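Chapter 6
Choosing a Tabletop Manipulation Kit

After reading this chapter, students should be able to compare kits sold for classroom and laboratory use, read a supplier's task list with care, and judge whether a kit suits a given course.

6.1 What a kit includes

A manipulation kit is a package of parts sold for the study of how robot arms move objects. Suppliers differ widely in what they put in the package. Some sell only the objects and a printed set of tasks. Others add the arm, the control software, and a service contract.

The Kollorby kit, sold by the firm Prurnalen, serves as the main case in this chapter. It was reviewed over one term at the Trekville teaching laboratory by Katia Bianchini and Serena Greco, whose report covers 131 trials across 11 tasks. The reviewers rated the task guide highly. They were less satisfied with the spare parts service -- one order placed in February took 63 days to arrive -- and they advised schools to buy replacements with the first order.

6.2 Objects and work surface

Most introductory tasks ask the arm to push a named object to a named place. Color and shape must therefore be easy to tell apart, and the same color should appear on more than one shape, so that an instruction such as "move the red star" has to be read in full.
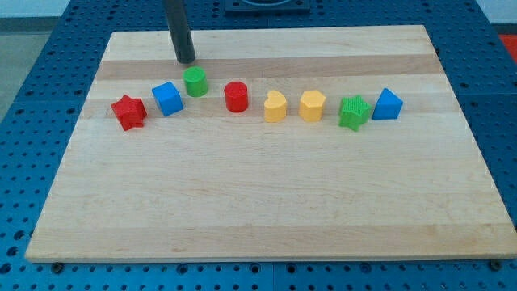 Can a pushing kit be used in a course that also teaches grasping?
A pushing kit can cover the first half of such a course, but a separate gripper must be bought for the second. The Morelli gripper, discussed in Section 6.4, is sold with a mounting plate for this purpose.

Buyers should also confirm that the work surface can be fixed in place. A surface that shifts during a trial makes the recorded positions unreliable.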